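February 18, 2023
Notebook, Clalirham bench. Handheld gripper demos, mug + packet task.

Carrying on from yesterday's list. Goal for today was 100 clean demos of packet in mug / packet out of mug, yellow mug only. Got through the first batch before lunch, rest after.

Setup same as in December except the finger opening is now limited in software, and the mirror is off. Nasrin re-did the calibration first thing, took two tries, first one drifted when the table got bumped. Numbers are in the Polusska folder, the file with _b at the end. Don't use the other one.

Grip notes:
- approach from above and tilt late. If I tilt early the wrist ends up somewhere the arm can't follow and the whole demo gets thrown out by the reach check.
- pinch the packet on the flat, upper third. Pinching the edge, it folds and then spins in the pads.
- close slow. Fast close looks fine by hand but on replay the arm lags and the pads land late, packet already pushed over.
- do not touch the handle. Had a few where I nudged the mug around by the handle to make it easier for myself, then realized the policy is going to learn that too. Deleted those.

Reach check rejected 20 of the first batch, nearly all of them me reaching across with the elbow high. Moved my stool to the other side and it mostly stopped. Should have done that at the start.

Speed: I am too fast. Golshifteh's demos run a good bit longer than mine and replay better. She pauses before the close, a real pause, you can see it as a flat spot in the width plot. Trying to copy that. Feels silly but ok.

Tracking lost twice, both times when I turned my back to the window side and there was nothing but dark floor and cables to look at. Restarted mapping, walked the loop again around the table, fine after. Keep turns small.

Tried teleop on the same task for comparision, just a handful of runs with the Gokeo controller. Getting the packet out is doable. Getting it in is misery, no feel at all for when it hits the rim, I was watching the side view and still missing. Nasrin is better at it than me but she says the same. Handheld wins for this one, we can keep teleop for the drawer.

Pads. They are getting bad. Surface scuffed, picking up fuzz along the edges, thread hanging off the right one. Slip is up compared with the start of the week I think, no measurement for that, just feel.

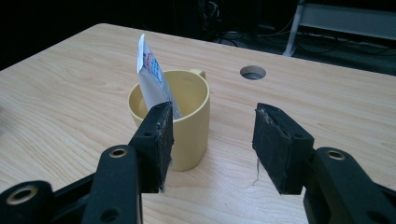 Want to swap both pads together so the two sides match, then run 40 demos on the new ones before mixing anything into the main set. If the grip force looks differnt in the width plot, keep them as a separate split. Golshifteh wants a wipe-down with alcohol tried first, fair enough, cheap to test.

Mug position: been putting it back on more or less the same patch of table every time. Bad habit. Next session move it properly, far side too, over near the cable hole, and turn the handle through all directions. Vary how deep the packet sits as well.

Total in the set now 269 after filtering, both directions together. Upload to the Kordestani machine started before I left, check it finished. Last time it stalled with no error.

To do
charge both batteries
new pads (ask Nasrin where the sheet is)
rerun reach check with the looser elbow limit, see how many come back
rename the teleop runs, they are all called test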